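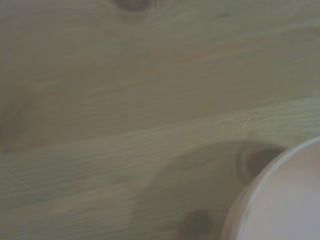
4. The Open Day at Lutville

4.1 Why we went public

Up to this point everything we have reported came from sessions where only our own group was in the room. That makes for tidy numbers, and I was getting suspicious of them. So when the Lutville campus asked for something people could come and watch in May, I said yes before I had really thought it through, and Kaan Altıntaş (who had to rewrite half of the episode logger as a result) has been very decent about it since.

The idea was simple. We would run the same light tableware handling we describe in Section 3, with Nimik driving the arm, and let visitors stand near the table and ask whatever they liked. No special demo script, no slowed-down version. If a pickup went badly, they would see it go badly. I'd been to plenty of open days where the robot waves at you and then goes back to sleep, and I really didn't want to do that one again!

We kept the setup from the lab sessions: one arm with a two-finger gripper, a pine tabletop, and a small camera up on a stand at the back of the table. We talked about covering the wood with a plain mat, mostly to get rid of the knots, which the segmentation step has opinions about. In the end we left it bare - people eat off wooden tables, and I wanted the visitors to recognize the job.

4.2 What the visitors asked

Over the day 348 people signed in at the door, and 76 of them stayed long enough to fill out our short comment card. I read every card twice. Most of what follows comes from them, plus the notes I scribbled between runs.

The most common question by far was why a bowl is hard. Fair enough, it doesn't look hard.
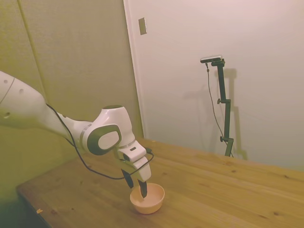 What I ended up telling people is that a rim grasp has one finger inside and one finger outside, and the two of them see very different worlds. The inside finger has a curved wall to deal with and not much room. The outside finger has plenty of room, but if it comes down a little too close it lands on the rim and pushes the bowl along the table. Nimik picks its approach angle from the rim estimate alone, so a small error there goes straight into the fingers. Once I explained it that way, a few visitors started calling out the angle before each run, and some of them were pretty good at it.

The second most common question was about the thin stuff. We group our objects by what we call Cadedness, a score for how closely an object matches a clean CAD-style solid (see Section 2 for how it's computed). Bowls score high. Thin, see-through or bendy things score low, and visitors liked those much more, I think because they could tell right away that the robot was in for a rougher time.
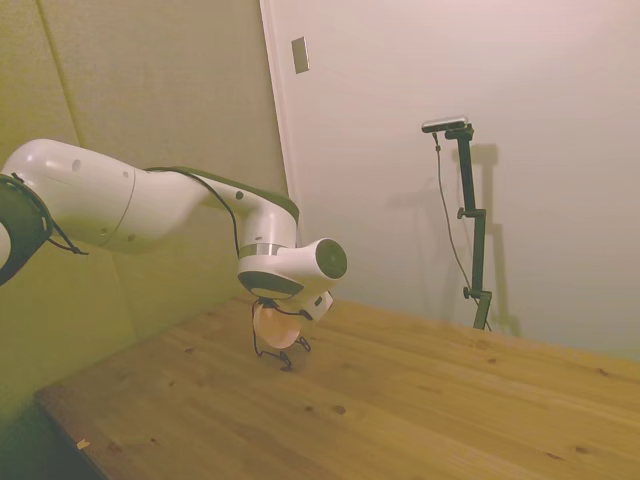
Figure 3. The gripper with a round, translucent peach-colored disc just above the tabletop. The camera stand is at the back.

With low-Cadedness objects the trouble starts before the fingers get anywhere near. A translucent surface gives patchy depth, and the Mudaliar filter (our name for the smoothing step, after the hallway where we came up with it) tends to fill the patches with whatever is behind them. One visitor, a retired optician, spent a good while with me on this and suggested looking at the edge highlights instead of the face. We have since tried a crude version of that, and I come back to it in Section 5.

4.3 Mixed objects on the table

In the afternoon we moved on to runs with more than one object out at a time. I had been nervous about this part, partly because the planner has to choose an order, and partly because people want to know why it chose that order and I don't always have a good answer.

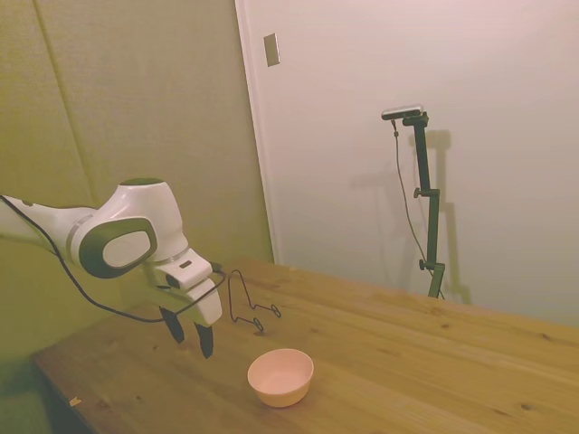
Wire objects are the extreme case for us. They take up a lot of space and have almost no surface, so the planner's idea of "free room" around them is generous in some places and far too strict in others. Several cards asked why the robot gave so much room to something you can see right through. My reply on the day was that it draws a box around the whole thing and stays out of the box. That is true of the current planner, and I'd like it not to be true of the next one.

The logger was set to keep the last 1000 planning steps of each run, and for the mixed runs that was too short. We lost the early part of the longer ones, so I don't report ordering statistics from the open day, only the comments. Kaan has raised the limit for all later sessions.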